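The Case for a Maintenance Day

Institutions that operate two-armed robot cells tend to budget carefully for the arms and hardly at all for their care. It is the position of this essay that routine upkeep should be scheduled, recorded and signed for in the same way as any other work the cell performs, and that the person responsible for it should have authority to stop the cell.

The Golwood cell, with which the author has been associated since it was commissioned in February, offers a fair basis for the argument. Its tasks are domestic: drawers, containers, a small oven. Visitors assume that such work is gentle on equipment. A drawer, however, asks a good deal of a gripper. The pull must follow the line of the runner, and any error in the wrist is felt at the fingertips as a sideways load. Finger pads wear at the corners first, and a worn corner slips in ways that are easily mistaken for a fault in the software. 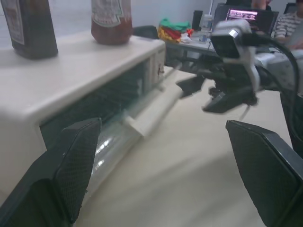
Under the first maintenance plan, pads were to be replaced when an operator reported trouble. This left the decision to whoever was least willing to lose an afternoon. In one period the cell completed 1,593 cycles without a recorded inspection, and the log for those cycles is now of limited value. No one can say at what point the grip began to change. The present plan calls for a pad check every 200 cycles, with the result entered before the arms are released for work.

Cables deserve equal attention. On arms of this kind they are commonly routed outside the joints, where they are simple to replace and equally simple to neglect. A loop that is too short will pull at the connector when the wrist turns; one that is too long will find the edge of the table. The correct length can be settled only by moving each arm slowly through its full reach, and the exercise should be repeated whenever the table or the objects on it are moved.
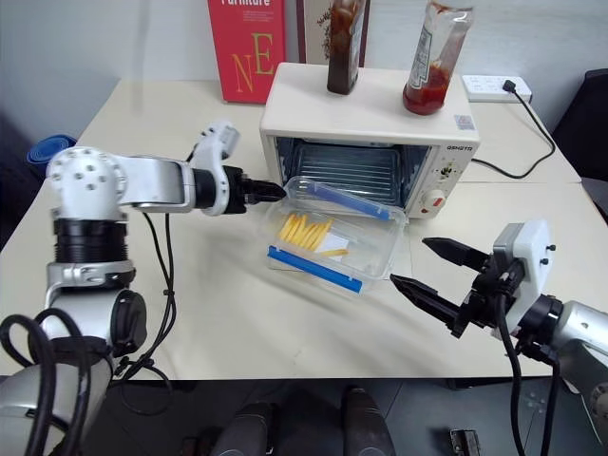
Both arms at the food container, with the toaster oven behind.

There remains the matter of alignment between the arms. Each may be accurate on its own terms and still disagree with its partner over where a lid is. Brayden Campbell, in his notes on the cell, recommended a shared reference point on the tabletop, checked at 6 a.m. before the building warms. The practice was adopted and has proved sound. It takes 11 minutes. The objection that these minutes are lost to production does not survive a reading of the fault log, where hours were spent adjusting one arm to suit an error in the other.

The author would go further and ask that the check be made with the working objects in place. A bare table allows approaches that a door or a tall bottle would forbid, and an arm that passes its test in open space has been tested for a job it does not do.
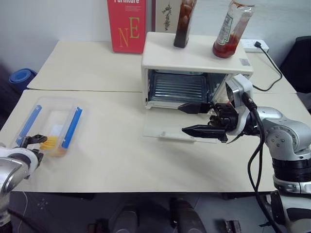
Jade Doucette, replying to an earlier draft, took a different view. Working objects, she wrote, introduce faults of their own: a hinge loosens, a clip wears, and the arm is blamed. She would have the arms checked against a fixed block and the objects inspected separately, by a different person, with the two records compared at the end of the month.

The point about separate records is accepted. The two checks answer different questions, and a well-run cell can afford both. What it cannot afford is the arrangement still common elsewhere, in which neither is written down and the knowledge of how the machine behaves leaves the building with the last person on shift. Management at Golwood has been asked to enter the maintenance day in next year's schedule, with a named technician and the authority described above.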